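**Rusari police recover stolen school equipment**

Rusari, May. Police in Rusari have recovered 100 tablets taken from a storeroom at Gullska Secondary School. Two men were arrested at a warehouse on Bárány Road shortly after 4 a.m. and remain in custody.

Spokesman Botond Kun said the serial numbers matched the school's records. The tablets will be returned once they have been logged as evidence. Charges have not yet been filed.

Anyone with information about the break-in should call the station desk on extension 1782. Calls may be made anonymously.
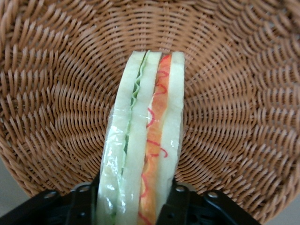 Toy sandwich in a round woven basket.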